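Okay, a thread about moving my whole life into a 66 square meter apartment in a town I had never visited. Grab a snack, it's long

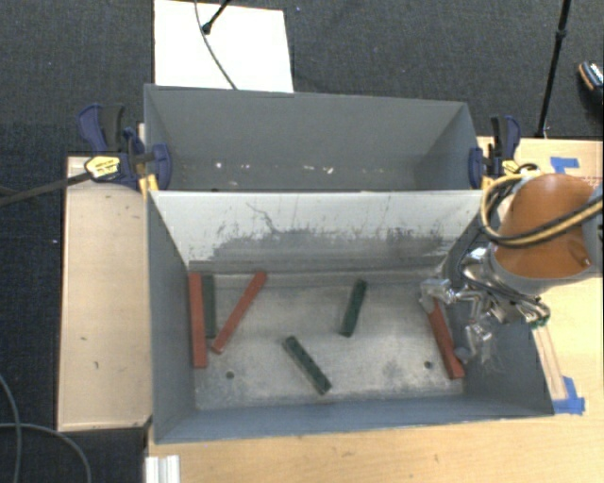 Eetu Rantala
@eeturantala · October · 22 posts

1/ So I moved to Dralamitz. If you haven't heard of it, neither had I until the spring. It has a river, two bakeries that hate each other, and a train station with a clock that runs four minutes fast (everyone knows, everyone plans for it).

2/ The apartment is 66 square meters on the third floor, no elevator. My old place was a house. With an attic! And a shed! I am a person who has kept every cable he ever owned, so you can see where this is going.

3/ Step one was sorting. I started in the attic because I figured the stuff up there was stuff I didn't care about. Wrong. I found my grandmother's letters in the first hour and sat on the floor reading until it got dark.

4/ She wrote to her sister every week for years, and mostly about soup. What went in it, who came by to eat it, who complained. I love her so much. The letters came with me, obviously.

5/ The cables did not. Okay, 9 of them did. I have no idea what two of those are for but they looked important.

6/ Books were the hard part. I gave myself one bookcase and then bought a second bookcase. Moving on.

7/ I got quotes from three moving companies. The first never called back, the second wanted to come look at my stairs twice, and the third was Lindqvist, two brothers and their cousin, who asked if I had a piano and cheered when I said no.

8/ Price was 1639 all in, including the drive and one overnight. I've heard people argue about whether that's good. I don't care, they carried a sofa up three floors and sang while doing it.

9/ The sofa, by the way, did not fit through the living room door. It lived in the hallway for a week. I ate dinner in the hallway. I took calls in the hallway. It was kind of cozy??

10/ We got it in by taking the door off its hinges and then the legs off the sofa. One of the legs is still missing. There's a dictionary under that corner now and it's the perfect height.

11/ Now the part I want to tell anybody thinking of doing this: change your address EARLY. I did mine the week of the move and my mail is still wandering around the country. My dentist reminder came to the new place before my bank card did.

12/ Also, measure the fridge. The kitchen here has a gap where a fridge goes and it is a weird skinny gap. I spent a whole evening on the Dotuvley site reading fridge widths out loud to my mom over the phone. She hung up at one point. She says it was the connection.

13/ Found one in the end. It hums in what I'm pretty sure is B flat. I've named it but I'm keeping that private.

14/ Neighbors! The lady below me brought over plum jam on day two and asked if I planned to play drums. I said no. She said the last guy said no too. We both laughed but I don't think she was joking.

15/ The guy across the landing has a very old dog called Flikthorpe, named after a racehorse that lost him a lot of money. The dog takes the stairs one at a time with a rest in between. If you get stuck behind him, you wait. I've met half the building this way.

16/ Bakery report, because people asked. The one by the bridge has better rye. The one by the church has better buns. You can't be seen carrying a bag from one into the other. I tried it and got a look I'm still thinking about.

17/ Things I miss: the shed, my apple tree, knowing which grocery store has the good mustard. Friends, sure, but they call. The tree does not call.

18/ Things I don't miss: mowing, gutters, the furnace, lying awake listening to the furnace, paying somebody to look at the furnace and say "huh."

19/ The town has 4000 people and I swear most of them walk past my window at six in the evening. There's a loop, down to the river and back up past the school. I joined in last week and somebody nodded at me – a full nod, with the chin. Huge day.

20/ I still have boxes. There's one labeled KITCHEN?? and one that just says NO. I haven't opened NO. I packed it at two in the morning and I'd like to respect what that version of me was going through.

21/ If you're moving soon and want my packing list, reply and I'll type it up. It's mostly "more tape." Also keep the kettle and one mug out of the boxes, I drank tea out of a measuring cup for three days.

22/ Okay, the dog is on the stairs, I can hear him. Going out to say hi, then it's bun time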